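Workshop notebook, May
Raw processing and batch retouch, product set for Noltby

Started 8:40. Plan for today was to get the batch preset settled so the rest of the set can go through without me opening every file. Did not quite get there, but the white balance question is closed and the masking is better than it was.

Where we left off: 200 raw files from the Surton shoot, imported, rated, nothing edited beyond lens correction. Tatiana Hájek had built a first preset in Pluvura and run it on a test group of 30. Her notes said the midtones were fine and the whites were not. I agree. Anything pale on a warm background comes out faintly yellow in the shadows and faintly blue in the highlights, and the auto white balance moves from file to file even when the lights don't.

First thing I tried was locking the temperature across the group. Took the reading off the gray card file at the head of the set, copied it to the other files, turned auto off. Color now holds from one file to the next. It is still a bit cool in the highlights. Moved tint toward magenta by a small amount and then put it back, as it made the skin tones in the portrait group look sunburned and I want one preset for both if I can have it.

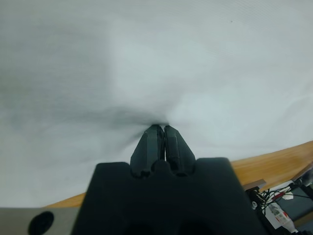 Next, the highlight slider. Tatiana had it pulled all the way down, which does bring the detail back but flattens everything else, and you end up adding contrast later to fix what you took away. I set it about halfway and used the whites slider for the rest. On the histogram the right end now stops short of the wall in all of the test files except two, and those two were overexposed at capture. They can be done by hand.

Clarity: left at zero. Texture: a little. With clarity up, fine weave starts to look gritty and the noise in the shadows comes with it. I did try it with the noise reduction turned up to match and got the plastic look Shenoy complained about last time. Their client notes are still pinned in the shared folder if anyone wants to read them again.

Exported the same six files three ways (Tatiana's original preset, mine, mine with the tone curve from the winter job) and put them side by side on the calibrated monitor. The winter curve is too steep for this. Mine is closer, but the blacks look lifted next to hers. Lowered the black point until they matched and saved as version 4. Versions 2 and 3 can be deleted. Please don't delete version 1, I want it for comparison.

10:30, coffee, then masking.

The subject mask in Pluvura does well on hard edges and badly on anything soft. With pale subjects it tends to leave a thin halo on the shadow side, and when there is a fold near the edge it takes the fold for background. Tried three things:

Feather at 20, no other change. Halo is softer but wider. Worse at full size, better at web size.

Subtract by luminance range. Good on the dark backgrounds. On wood it eats into the brighter parts of the grain and you get speckle along the edge.

Subtract by color range, sampled from the background in two places. Best of the three. Needs a fresh sample if the table or paper changes, so it can't go in the preset, but it can be synced within a group shot on the same surface.

Going with color range. Wrote up the steps on the card by the second workstation. The order matters: subject mask first, then subtract, then feather last and kept low. If you feather before subtracting, the sample picks up the soft edge and the whole thing drifts.

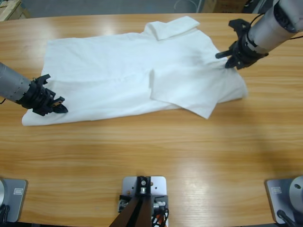 White short-sleeved shirt on the wooden table.

Ran the masked version on one group after lunch. Processing time is longer than I'd like. The machine by the window took more than 300 seconds to write previews for a small folder, and I suspect the cache is still on the old external drive. Moved it to the internal one and cleared it. Restarted. Opening a file is quicker now, export seems the same as before. I didn't time the export properly so don't take that as a result.

Also found that the sync command does not carry the mask subtraction unless the box for local adjustments is ticked by hand each time. It does not remember the setting. I lost half an hour thinking the color range was failing when it had simply not been copied. If a file in a synced group looks untouched along the edges, check that first.

Sharpening for output: kept at the standard level for screen. For the print versions I did one test on matte stock and one on the semi-gloss. Matte wants more sharpening than the soft proof suggests, semi-gloss is about right. Both prints are in the flat drawer with the settings penciled on the back. Let them sit overnight before judging the color.

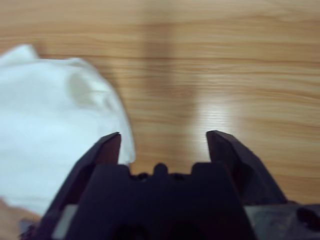 Spent the last part of the afternoon on the shadows, which I had been putting off. Version 4 is good in the brights and middle but the darkest parts close up too early, and dark things with some color in them go to plain black. The matte gripper over the light tabletop is a fair test of it: the body should stay a deep purplish-black, and the reddish-brown sheen on the upper planes of the left finger should still be there once the preset is on. With the black point where I had it this morning, most of that went. Raised it by a third of what I had taken off and opened the shadows slightly, and the color stays without the tabletop going pale. Saved as version 5.

I checked version 5 against the six comparison files again. No visible change in the whites. The blacks are a touch lighter than in Tatiana's preset, and I think that is correct.

Still open:

Portrait group has not been looked at with version 5 at all. Skin may need its own tint after all, in which case we make two presets and stop trying to share one.

The two overexposed files, by hand.

Noltby wants the web versions in sRGB with the profile embedded. The current export recipe converts but does not embed. Needs changing before anything is sent.

File naming. The Surton files have the job code at the end and everything else we do has it at the front. I'd rather rename on export than touch the raws. Tatiana to decide, she set up the folder structure.

Backup of the catalog done at 5:15, to both drives. Monitor is due for calibration before the next print test.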